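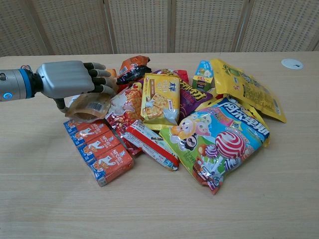 Packaged snacks on a light wooden tabletop.

Stories > Short Fiction > The Ondier Gauge

The gauge at Ondier was a cast iron staff bolted to the upstream face of the second pier. It read in centimeters. The observer was required to record the level at six in the morning and six in the evening, to initial each entry, and to mail the sheet to the district office in Lurnmont at the end of the month.

I held the post for 20 years. The pay was small and was issued quarterly. The previous observer had left a pair of boots, a lantern, and a ledger bound in green cloth, and I signed for all three.

In the second November of my service the river rose to 458. I noted the figure and the wind direction. At 460 the instructions called for a telephone report, so I stayed on the bridge until two in the morning, eating crackers from my coat pocket and reading the staff every ten minutes. The level held at 458 and then dropped. No report was made.

The ledger went back further than I did. On winter evenings I copied its columns onto graph paper, one sheet to a year. Most years had the same shape, a long slope down from spring and a ragged climb in fall. One year did not. From the middle of June to the end of August the entries had been written in the same ink, with the same pressure, and the level fell by exactly one centimeter a day. Rivers do not do this. The observer had been somewhere else for eleven weeks and had filled in the summer afterward at a table.

I considered informing Lurnmont. The figures had been used. The Rultimow weir had been designed from them, and its sill was set by the low water of that summer. I walked to Rultimow, a distance of nine kilometers, and measured the sill with a folding rule. It agreed with the drawings to within three millimeters. Water was going over it in an even sheet. A man was fishing below it and asked if something was wrong. I said I was checking a number.

The district replaced the staff with a Timmermans pressure recorder. It was housed in a gray cabinet and took a reading every fifteen minutes. I was asked to continue the manual readings for 300 days so that the two series could be compared. They differed by two centimeters throughout, the recorder being higher. The engineer applied a correction to mine.

On the last evening I read 131 and initialed it. The form had a space for remarks, which I had used for ice, debris, and on one occasion a drowned calf. I wrote the dates of the eleven weeks, the year, and the words "not observed." I put the sheet in the envelope with the others.

The acknowledgment came from Lurnmont a month later. It listed the sheets received and asked for the return of the lantern.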